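Whitelaw Paired Hand Grippers: A Review

We bought the Whitelaw set in May to record cloth folding for a small arm project. The set is two handheld grippers, a charger and a login for the Todalis upload service. I used them for 10 shifts.

Grip

The jaws hold thin cotton well. You can pull a shirt tight between both hands and it stays put. The green status lights are easy to see while you work.
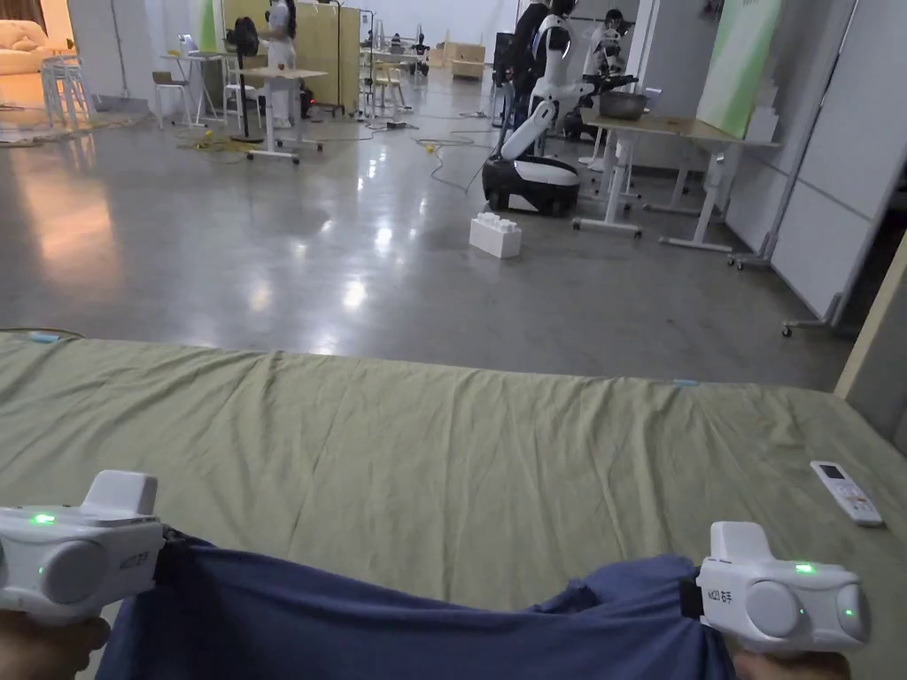

Fingers

The curved fingers are held on with hex screws, so swapping them is quick. They pinch a corner fine but tend to twist it.

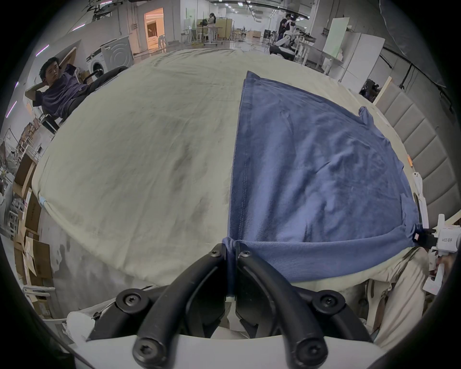
Weight and comfort

My wrists were sore after almost 70 minutes without a break. The housings are boxy, and resting them on the bed between folds helps.
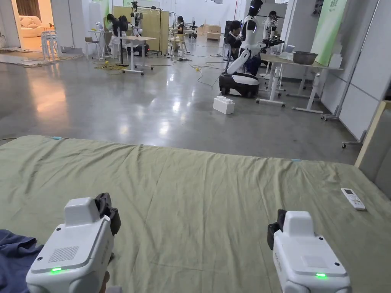
Uploading was the weak part. Todalis took 2,911 clips from us and rejected a batch on Tuesday with no error message. Support answered the next morning and the second try went through. I would also like a longer charging cable. 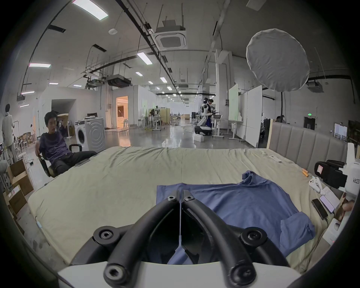
Can one person run a session alone?
One person is enough once the pair is set up. Allow nine minutes for the first calibration.

Score: 7 out of 10. I would buy it again for cloth work.

Review by Cameron Gilchrist

Comments

Tayla Hinds: Same wrist problem with mine. I switch tasks every half hour now.

Murray Baxter: Do Berum fingers fit these?

Cameron Gilchrist: Haven't tried them, sorry.

Contact | Copyright Kalholm Reviews | Back to top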